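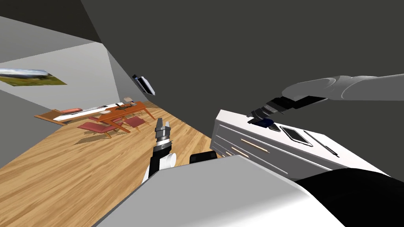

Simulator forum > Manipulation > Right gripper won't let go near furniture edges

asabe_effiong
Nov 2, 2018

Hi all, long post, sorry in advance, I have been chewing on this for a while and would love some company.

I'm running our two-arm tidy-up task in the living room set. The right arm goes to the dresser, picks up the little dark blue block at the back edge of the top, and is supposed to carry it over to the table by the sofa and set it down there. The pick is lovely. The trouble comes at the release. The gripper gets the open command, the log says "open complete," and the block stays glued to the fingers. Then the arm backs away with the block still attached and the planner, which thinks the job is done, swings home at full speed. Twice now it has gone through the phone on the dresser on a later pass and sent it flying across the room.

In simulation that's a funny noise and a reset. But the Zavcombe lab wants to run this same policy on hardware next month, and I don't want anybody standing near an arm that believes its hand is empty when it isn't.

What I've tried so far: lower friction on the finger pads, a smaller physics step, a longer pause after opening. The pause helped a bit, I think? I ran 169 episodes overnight and it failed in 30 of them.

— Asabe

hkazemi
Hello Asabe, and welcome to the club! We had very nearly the same thing with the Yazdani kitchen set last spring and it cost me a good deal of sleep.

My money is on the grasp helper. If you have "assisted grasp" switched on, the simulator makes a fixed joint between the object and the palm once both fingers are touching. It's supposed to drop that joint when the fingers open past a threshold. Picking from the very edge of a surface, the block can end up a little crooked in the fingers, so one pad never loses contact and the joint never goes away. Your pause helps because the block sometimes settles in the meantime.

Print the constraint list right after the open command. If there's still one in there, you have your answer.

Hooman Kazemi

skindville_ops
I'd look at it from the other end. Whatever the cause of the sticking, "open complete" is only telling you that the finger motors got where they were going. It says nothing about the block. You could fix the joint this afternoon and still have a planner that takes the gripper's word for it, and a real gripper with a bit of tape residue on the pads will do exactly the same thing to you.

hkazemi
Fair enough, but I do think she should fix the bug first. If you put a check on top of a broken helper, you'll spend weeks tuning the check to a problem that doesn't exist on the real arm. Ask me how I know.

skindville_ops
We may have to disagree on that one, Hooman! I'd never let an arm make a fast move after a release without a check, bug or no bug. The order matters to me. Safety stop goes in first, and then you can take all the time you like with the simulator.

jollum_fan
Small side question, is your home motion planned with the held object attached to the collision model? If the planner drops it from the model at "open complete," it has no idea there's anything sticking out below the fingers. Might be why it clips the phone when the empty gripper would clear it.

asabe_effiong
Oh, you are all wonderful. Okay, so, news.

Hooman, the joint is there. I printed the list and in every bad episode I looked at there was one leftover constraint, always on the right hand. I'm now deleting it by hand when the open command goes out, and I've run 5 bad seeds again without a stuck block. More tonight.

jollum_fan, yes, guilty, the model drops the block the moment the log line appears. I've changed that to wait for the check.

And skindville_ops, I'm siding with you on the check. After the open, the arm now lifts very slowly and compares the block's position to the hand. If the two move together, it stops and holds and asks for a person. On the hardware we'll need the wrist force reading for that, and I don't have a good threshold yet. If anyone has numbers for a light object I'd be grateful.

hkazemi
Glad it was the joint! For the wrist reading, zero the sensor just before the pick and again after the release, in the same pose if you can manage it. Ours drifted quite a bit as the arm warmed up and I blamed the gripper for days. I'll dig out my notes and send them over.

skindville_ops
Please post them in the thread if you can, I'd like to read them too.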